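Come and watch films with me: viewers wanted for the Forsyth test screenings
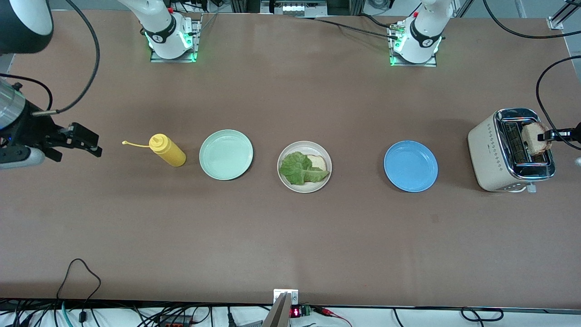 On the table: a condiment bottle, a toaster and a few other bits.

Right, I need people who like films. You don't have to know much about them, and I'd be quite happy if you didn't. I run the test screenings at Grarken, a small outfit that shows unfinished films to ordinary audiences before the people who made them lock the edit and can't change anything. I'm after a fresh group of viewers for our next run and I'd love it if you put your name down.

The big one this time is called Titero. It's a family comedy with a bit of a ghost story tucked inside it, and the version you'd be seeing runs to 122 minutes, which the director thinks is too long and the producer thinks is just right (I'm keeping well out of it until I've heard from you lot). Some of the music is borrowed and will be replaced. A couple of the effects shots are still rough, and one scene has captions on screen telling you what will go there later. If that sort of thing drives you up the wall, maybe give this one a miss and wait for the finished article. If you're the type who sits through the bonus features, you'll have a lovely time!

We'll be in the Forsyth, in the small screen upstairs. The seats are the old red ones and they're comfier than they look. There's a lift, there's space for wheelchairs in the back row, and we can set up a hearing loop if you tell me beforehand. The bar opens before the film but not after, because we'll be needing your brains.

What I'm asking you to do

Watch the film from start to finish with your phone off and in your bag. Fill in a form, 2 sides, mostly tick boxes with a few lines for writing. Then, if you fancy it, stay on for the chat. I pick 11 people for that and we sit down in the front rows and talk it over for roughly 20 minutes. It's my favourite part of the night. Last time we had a proper argument over whether the dog should have come back at the end, and I came away with three pages of notes I could hardly read.

Please say what you think. If you were bored, put down where you got bored. If you laughed at a bit that was meant to be sad, I really want to know, and so does the editor. Being polite is very kind of you but it doesn't help us much.

Who I'm looking for

Anyone over 16, and under-18s need a parent or guardian to sign the form. I've got plenty of regulars who adore horror, so this time I'm especially keen on people who only get to the pictures once or twice a year, parents who mostly see cartoons, and grandparents. Bring a friend if you like, only they'll need to apply separately so I've got a seat for them.

I can't take you if you work in film, telly or film reviewing, or if you live with someone who does. Sorry! Same goes if you've been to one of our screenings since last summer.

What you get

It's free to come in, you get a drink and popcorn, and everyone who hands in a form gets a pair of tickets to use at the Forsyth on any normal showing. There's no fee and I can't cover travel, so bear that in mind if you're coming from far off. People who stay for the chat get their name in the draw for a poster from Erkell, who are putting the film out. They're nice posters, properly printed, and I've got my eye on one myself.

You'll have to sign a short promise not to talk about the story online or post anything from inside the screen. You can tell your mum you saw a film. You can't tell her how it ends.

How to put your name down

Use the sign-up page on the Grarken site or pick up a card from the Forsyth box office. I need your age, the last film you saw anywhere (your sofa counts) and what you thought of it in a sentence or two. Don't fret over making it clever. Names in by the end of February 2024 please, and I'll email everybody either way, although it might take me a week to get through them all.

Any questions, leave a message with the box office and mark it for the test screenings. I'm in most afternoons and I'll ring you back.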